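Flatfold
From the Larstead Household Wiki, entry 70

Flatfold is the name we use round here for folding clothes on a made bed instead of a table. I first heard the word from Kirsty Katene, who swears her gran coined it, though Kazimiera Lis told me she'd had it from a Rulton laundry leaflet years before (the two of them have never settled it!).

Method
You spread a long-sleeved top flat on the duvet, sleeves out, smooth the body down with your palms, then bring each sleeve across the back. After that it's thirds, or halves if your drawers are deep like mine. I do dark things first and leave the whites until last, and anything fluffy gets rolled.

Surface
People do argue about this one. A plain cover shows up lint, but I love a busy pattern, and black clothes are dead easy to see against pink blossom. Keep the waiting pile up near the pillows or along one side, or you'll be leaning over it all evening.

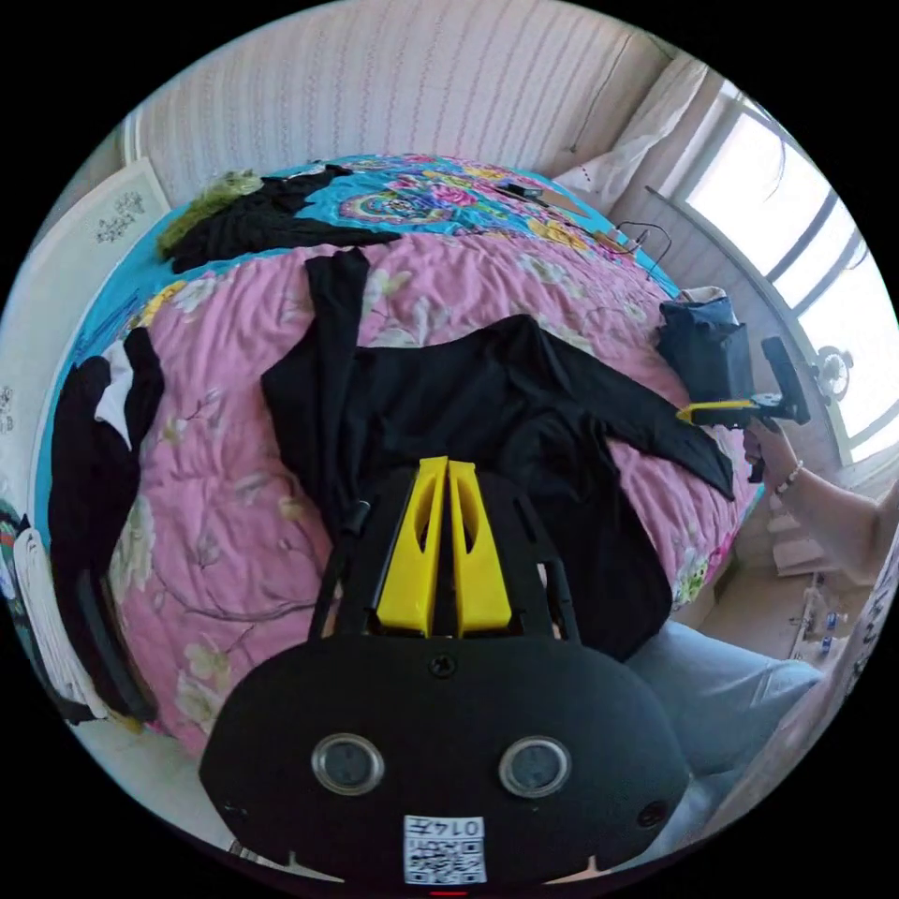 See also
Sock pairing; Airing cupboards; The October wardrobe swap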